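Tableware on test: the Pluvness range

Pluvness says its picnic and kitchen range will "change the way you set a table". I have set a table most evenings for years and never felt it needed changing, but Hermine Danzer offered to lend me her set for June, so I said yes and cleared some space.

The pictures come first, then my grumbles.

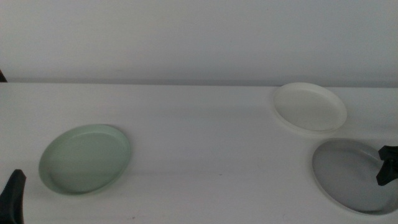 Three shallow plates, one of them mint green and one white. The white one does its best to vanish into a white table.

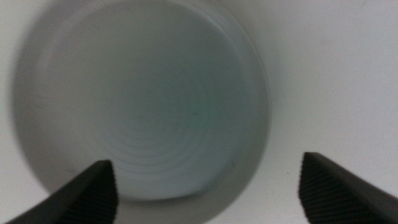
Looking down into a white container, most likely a cup. There are moulded rings on the bottom, which are a nuisance if you take your tea strong.

The website calls the plates "generous". I'd call them shallow. Toast is fine, and so is a slice of quiche. Anything with gravy needs a steady hand between the cooker and the chair, and I haven't got one. Hermine says I overfill. She may be right, but a plate ought to allow for the person holding it.

The green I do like. It's a quiet colour and it goes with the old Imhof bowls, the ones we've had since the flat in Gultov. White I could take or leave — it shows turmeric after one curry and goes on showing it.

As for washing up, a sponge skates straight over the rings in the cup. I had to go in with a bottle brush, and I don't see why a cup should need its own tool.

Then there is the claim on the leaflet: 3,000 washes without fading. Who did the washing? At one wash a day that is more than eight years, and I have had the set for a month. My Jeltico plates came with a similar promise and went chalky by the second winter.

The set goes back to Hermine on her next visit. I'd buy the green plate on its own, if they sold it on its own, but they only do the full box.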